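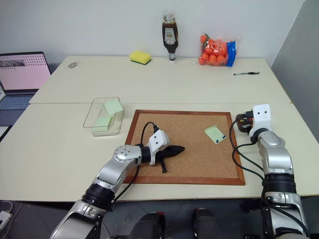
教机器人做一件桌面上的小事,一开始要录多少条示范?

先录30条,训练一个粗糙的模型,看它错在哪里,再决定后面录什么。一口气录几百条再训练,往往会把同一个毛病录上几百遍。

第四章 示范从哪里来

前三章我们一直在讲模型,讲损失函数,讲怎么让一个网络看着图像输出关节角度。写那几章的时候我很舒服,因为数据都是现成的,一行代码就读进来了。到了这一章,舒服日子结束了。我们得自己去弄数据,得坐下来,握着操作杆,一条一条地录。

我先坦白,我刚入行的时候特别看不起这件事。那时我在Vernodholm的实验室读书,觉得聪明人应该去改网络结构,录数据嘛,谁闲着谁去录。我的导师没跟我争,只是把我排进了录制班,一排就是整个5月。那个月我录的是往软木板上贴便签:从透明盒子里取一张便签,放到软木板上,再用图钉固定住。听起来是小孩子都会的事,对吧?我当时也这么想,还跟同学打赌说两天就能录完。

赌输了,请了一顿饭。

这一章就从那块软木板讲起,整章都用它当例子。你手边没有双臂机器人也没关系,章末的练习有一半可以用纸和笔完成,另一半用Rovell数据包就行(下载和安装见附录二)。

4.1 我们到底在收集什么

一条示范,按本书的用法,是指从任务开始到任务结束的一整段记录,里面有三样东西:相机看到的画面,两只手臂的状态,还有操作者发出的指令。这三样按时间对齐,排成一长串。学习算法要做的,就是看到前两样,猜出第三样。

注意我说的是“猜出操作者发出的指令”。很多初学者在这里会弄混,以为模型学的是“便签应该贴好”。模型压根不知道什么叫贴好!它只知道,在这样的画面、这样的手臂姿态下,那个人当时把手往右挪了一点。至于那个人为什么往右挪,是为了对准位置,还是因为鼻子痒晃了一下,数据里没写。

所以你录进去的每一个习惯,模型都当真。我录便签的时候有个毛病,夹爪靠近盒子之前总要停一下,心里默数一二三,再往里伸。我自己完全没意识到。后来训练出来的模型也会停,而且有时候一停就不走了,悬在盒子上方,像在思考人生。原因也不难懂:停顿的那一小段里,画面几乎不变,指令几乎为零,模型看到这种画面就学会了输出零,输出零以后画面又还是这样,于是它继续输出零。

这个现象在本书里叫“停顿陷阱”,后面4.5节会给出两种处理办法。现在你只要记住,它的根子在人的手上。

4.2 把任务切开

拿到一个任务,我现在的第一步是拿张纸,把它切成几段。贴便签这件事,我当年切成了这样:

取便签。夹爪伸进盒子,夹住一张,拿出来。
放便签。移到软木板上方,放平,松开。
取图钉。
扎图钉。另一只手臂要不要帮忙压住便签,看情况。
退回。两只手臂都离开板面,回到起始姿态。

切开以后你马上会发现,各段的难度差得很远。移到软木板上方这一截,随便怎么走都行,偏一点没有后果。扎图钉就完全两样了,针尖偏了,角度歪了,便签被带跑了,全都会出事。可是如果你看时间,前面那些轻松的移动占掉了一条示范的大半,真正关键的接触只有短短一会儿。也就是说,你辛辛苦苦录了一下午,落在关键处的数据其实很少。

这里有个实用的建议:录的时候,大段移动走得利索些,到了要接触的地方再慢下来。慢下来也要一直在动,别停住,理由你已经知道了。

还有最后一段“退回”,请一定录进去。我第一批数据里没有录,觉得图钉扎好了任务就算完了,顺手就按了停止键。结果模型扎完图钉以后不知道该干什么,手臂在板子上方来回晃,有一次又把便签蹭了下来。补录退回这一段花了我整整一个上午,而且补录的和原来的接不上,最后那一批全部作废。

4.3 变化从哪里来

好,现在你会录一条了。第二条应该和第一条一样吗?

如果每一条都把盒子放在同一个地方,便签放在同一个角度,软木板一动不动,那你会得到一个在这张桌子上表现极好的模型,然后有人擦桌子时把板子推歪了一点点,它就完了。所以要有变化。问题在于变化什么,变化多少。

我习惯把可变的东西分成两堆。

第一堆和任务直接相关:盒子的位置,盒子里便签的摆法,软木板的朝向,图钉放在哪里,便签最后贴在板子的哪一块。这一堆要有计划地变,最好事先列成表。便签在盒子里的摆法尤其值得花心思。平躺着的、靠着盒壁立起来的,夹法很不一样,立着的那种可以直接夹边,平躺的得先想办法挑起一个角。如果你的数据里大多是立着的,模型碰到平躺的就会拿对付立着的那一套去夹,夹到一把空气。

第二堆和任务无关,可是画面里有:背景里的杂物,灯光,墙,桌子另一头的东西。这一堆也要变,理由很多人想不到。假设你录制时背景里总有一块黄色海绵摆在同一个位置,模型很可能偷偷拿海绵当路标,靠海绵来判断手该往哪儿去。海绵比便签显眼多了,颜色又鲜艳,谁不喜欢用呢?哪天海绵被人拿去洗杯子了,你的机器人就迷路了。

我的同行Margit Simon在Britness带过一个录制小组,她的做法我很喜欢:每换一班操作者,就让下一班的人随手重摆一遍背景里的东西,不许照着上一班的样子摆,也不许摆得太刻意。酱料瓶、笔、一袋小球,什么都行。她跟我说过一句话,我抄在了笔记本上:“你要让模型觉得这些东西看了也白看。”

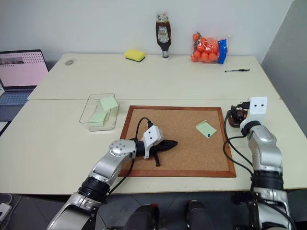

录制时操作失误了,那一条要不要删掉?

看失误之后发生了什么。夹空了一次又重新夹住,最后完成了任务,这样的记录可以保留,并加上“含纠正”的标记;没有完成、或者中途有人伸手进来帮忙的,应当从训练集里拿掉,另存一处。

4.4 失误是好东西,前提是你知道它在哪儿

初学者录数据有一种洁癖,我也得过。录着录着手抖了一下,便签夹歪了,啪,按停止,删掉,重来。一下午下来,留下的全是漂漂亮亮、一次成功的示范,心里特别满足。

然后模型上机,第一次夹歪以后就彻底不会了。它从来没见过夹歪是什么样子呀!数据里的世界永远一帆风顺,可是它自己的手没有你那么准,稍微偏一点,就走到了你从没带它去过的地方,在那里它只能瞎猜,越猜越偏。第二章讲过的误差累积,说的就是这件事,当时我们用公式推了一遍,现在你可以想象成一只夹爪慢慢漂离软木板的样子,可能更容易记住。

所以要让它见过歪的,更要让它见过歪了以后怎么救回来。做法有两种。

一种是等自然发生。操作的时候出了小差错,别按停止,继续做,把它救回来。便签放斜了,就用夹爪轻轻拨正;没夹住,就退一点,再夹一次。录完以后在记录表里写一笔。

另一种是故意制造。先把手臂摆到一个不太好的位置,比如夹爪离盒子偏左,或者便签已经斜着搭在板子边上,从这里开始录,只录救回来的过程。这里有个细节很要紧:制造差错的那一段动作不能进训练数据,不然模型连怎么出错也一并学去了。我在课堂上每年都讲这一点,每年都有小组踩进去,有一年四个小组踩进去三个。

那么纠正类的示范应该占多少?我给不出一个放之四海皆准的比例,文献里的说法也五花八门。我自己的做法是看模型的失败录像,哪种错最多,就补哪种错的纠正。Juhász项目那一批数据就是这么录的,一共700条,其中27条是专门补录的图钉扎斜以后的纠正。数量不大,但是补在了刀刃上。没补之前,模型扎斜了还会继续往下压,把图钉压倒;补了以后,它会抬起来重新对准。当然也不是每次都对得准,这个我们到第六章评估的时候再细算。

4.5 记录表,以及为什么你会讨厌它

下面要讲的内容最枯燥,我尽量讲快一点。

每录一条,就要填一行。谁录的,什么任务,盒子和板子按哪种摆法,背景换过没有,成功还是失败,有没有纠正,备注。填表比录制还烦,录到第二个小时你就会开始想,这条和上一条一模一样嘛,等会儿一起补。千万别等会儿。我手上到现在还有一批数据,文件夹名字叫“2019年4月2日_好的_新”,里面是什么摆法、谁录的、哪里好、比什么新,我一概说不上来。那是我自己录的。

备注栏尤其别省。“右臂的线挂了一下桌角”“便签背胶不太粘了,换了一叠”,这种话当时看着啰嗦,三个月后模型在某一类摆法上莫名其妙地失败,你翻遍代码找不到原因,最后可能就是靠这么一行字找到的。便签背胶那句是真事。同一叠便签反复贴、反复撕,粘性越来越差,前半批和后半批的便签在板子上的表现完全不一样,前面的一放就住,后面的松手就滑。操作者不知不觉改了手法,松开之前会多按一下。于是同一份数据里混着两种手法,模型在两种之间摇摆,动作看上去就有点犹豫。

说到两种手法,顺便提一下多人录制。人多当然录得快,变化也丰富,不过最好先一起商量好几件大事:先动哪只手臂,从盒子的哪一边进去,便签夹哪条边。这些定下来,剩下的细节让各人自由发挥。如果甲总从左边进,乙总从右边进,有些模型会取个平均,从中间直直地撞上盒壁。第五章会介绍能够处理这种多种走法的模型,在那之前,先靠人来统一。

停顿陷阱的两种处理办法也放在这里讲。第一种在录制之后做:写一小段程序,把指令长时间接近零的片段剪掉,只留一点头尾。剪的时候小心夹爪正在闭合的那几帧,手臂虽然没动,夹爪在动,剪掉它就等于剪掉了“夹住”这个动作。第二种在录制之前做:练习。每个操作者正式录之前先空练,练到手上不再犹豫为止。我个人更喜欢第二种,剪辑程序总有剪错的时候,而练熟了的手,录什么都快。

4.6 动手之前

接下来的几节会把上面这些事情逐一展开,从相机的标定和时间对齐开始,这部分有一些公式,不难,就是下标多。读之前请先完成下面的准备,上课时要用。

选一件你每天都做的桌面小事,比如盖笔帽、撕胶带、把回形针别到一叠纸上。按4.2节的办法把它切成几段,标出哪几段有接触。

自己做2遍,请同学在旁边看,让同学记下你在哪里停顿过。先别看记录,自己猜一猜,再对照。

列一张变化表,与任务相关的写左边,与任务无关的写右边。右边至少写满半页纸,写不满就再看看你的桌子。

用Rovell数据包的同学,打开其中的便签任务,挑出带纠正标记的示范,找到纠正开始的那一帧,把帧号写下来。两个人分别找,然后比较。你们的帧号多半对不上,差多少、为什么差,写成一小段,带到课上来讨论。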